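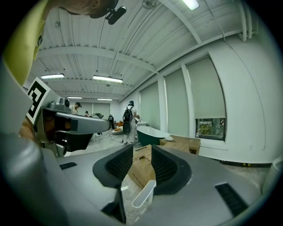

*By Yichen Yuan — Opinion — November 2023*

When Despina Munteanu died last month, her notice ran in the Girnach paper and on the paper's website, where a company called Cuvico runs the memorial pages. The printed notice was 63 words long. Her son wrote it at the kitchen table the night before the deadline, and he kept it short since the paper charges by the line and he had already signed for the casket that afternoon.

The online page had a guest book. People used it. A woman who had worked with Despina at the Saha Street cannery wrote a long entry about the winter the boiler failed and how Despina brought in soup on a sled. A man who had rented her upstairs room as a student wrote that she never once raised the rent and that she taught him to fix a faucet. Someone in another state wrote only her childhood nickname and a heart. Her son told me he learned more about his mother from that page than he had from a good many holiday dinners.

Then he got an email saying the guest book would close at the end of the free period. He could keep it open by paying for another year, or pay more to keep it open for good. If he did nothing, the page would stay up with his mother's name and dates on it, and the entries would be hidden.

I think this is wrong, and I think the newspapers that allow it should stop.

I should say where I stand on the money. I don't expect a newspaper to print notices for free. I worked the front counter of a small daily for nine years, and I took more death notices over the phone than I took of anything else. Paper costs money. So does the person who answers the phone, checks with the funeral home that the death is real, and catches the misspelled middle name. Families mostly understood that. They would ask what a line cost, and we would work out together what could go. The great-nieces usually went first.

It was a sad kind of editing, but it was fair in one way. The price was stated, the family paid it once, and what they bought was theirs. The notice was printed. They cut it out and put it in the Bible or the drawer. The library kept it on film. If you want to know who died in Girnach in the year your grandmother was born, you can go and look, and nobody will ask you for a card number.

A guest book is different from a notice, and the difference matters here. The family didn't write it. The newspaper didn't write it. Neither did the company. It was written by the neighbors, the old coworkers, the cousins who couldn't travel. They wrote it as a gift to the family and they didn't charge. For a company to take in those gifts at the door and then bill the family to see them again seems to me a plain abuse of the people on both sides.

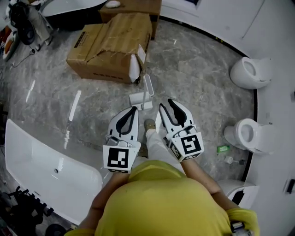

The usual answer is that storage costs money. It does, a little. A guest book entry is a few lines of text. The whole of Despina's page, every entry on it, would fit in less space than one photo on your phone. I've heard the other costs listed too: someone has to read the entries before they go up, to keep out the spam and the old grudges. That's a real job and I respect it. But it's done once, when the entry arrives. It doesn't have to be done again the next year to the same lines. The cost of reading an entry is finished on the day it's read, and it could be put into the price of the notice where everyone would see it.

What bothers me most is the timing. The fee isn't mentioned when you place the notice, or it's mentioned in a line of small type that no one in that state is going to read. Think about who is filling out this form. They haven't slept. They have a list from the funeral home with a dozen choices on it, and this is one of the last ones. They check the box that says "include guest book" the way they check the box for the parking sign. Weeks later the flowers are gone and the casserole dishes have been returned, and the email comes. By then the page is full of things they can't bear to lose. Anyone would pay. I would have paid.

I had a similar email when my father died. It had a gray candle at the top and a button that said "Preserve." I remember being more angry at the candle than at the price.

There's a second argument, and I've heard it from people I like. They say a guest book was never meant to last. The one at the funeral home is a stand-in for people who came through the door, and most families put it on a shelf and don't open it again. Online, they say, it's the same, and the few families who really want it can pay for it.

I half agree. Plenty of families won't go back. But the book from the funeral home does stay on the shelf. It doesn't lock itself. A daughter who had no wish to look at it at forty may want it badly at sixty, and it will be there, with the pen smudges and the bad handwriting. Grief doesn't follow the billing calendar. Some people can't read those entries for a long time. A closing date hits hardest on exactly the people who were too sad to look in the first few weeks.

There is also the matter of the town. I've spent a lot of hours in the local history room at the Girnach library, first for work and later for my own interest. The old notices give you the frame of a life: born here, married there, survived by these. What they leave out is nearly everything you would want to know. The entry about the boiler and the sled is the only account I have ever seen of that winter at the cannery. The company records were thrown out when the building was sold. If the page closes, that story goes back to being something one elderly woman remembers. 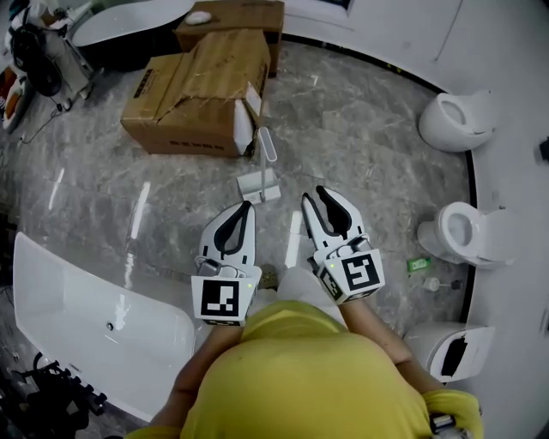

So what should be done? I don't think we need a law, though I wouldn't fight one. I think newspapers can fix most of this themselves when their contracts come up.

First, the price of the notice should include the guest book, with no closing date for reading it. If the paper wants to stop taking new entries after a while, fine. Old pages do draw spam. Stop the writing and leave the reading alone.

Second, the family should be able to get a copy. A plain file they can print would do. The paper in Arkska, one county over, already does this. It's a smaller paper than ours with a smaller staff. When a page closes to new entries, someone in the office prints the whole thing, puts it in an envelope, and mails it to whoever placed the notice. I called to ask what it costs them. The woman who does it said the stamps come out of the same drawer as the rest of the stamps, and that she had never thought to work it out.

Third, a copy should go to the library, if the family agrees. Ask them on the form, in normal-sized type.

I put these points to the publisher here in October. He was polite and he gave me more time than I expected. He said the arrangement with Cuvico brings in money the paper needs, that two reporters' jobs lean on it in part, and that if I wanted to write an essay about it he would run it. I believe him about the jobs. I've watched that newsroom shrink and I don't want to see it get any smaller. If the notices have to cost more to keep those desks filled, then raise the price of the notices and say so on the front page. I think people here would accept that. They have accepted worse increases from the water department with less explanation.

In the meantime, if you're placing a notice, ask on the phone what happens to the guest book and when. Get the date. Then pick someone in the family who is holding up fairly well and have that person copy the entries into a document before the date comes. You select the text, you paste it, you save it in two places. Print one for whoever in the family doesn't use a computer. It took me one evening to do it for Despina's son, and part of that was spent hunting for the button that shows the older entries, at the bottom of the page under an ad for flowers.

He has the pages in a folder now. He let the online book close. The woman from the cannery has since called him with two more stories, and he has been writing those down by hand on the backs of the sheets.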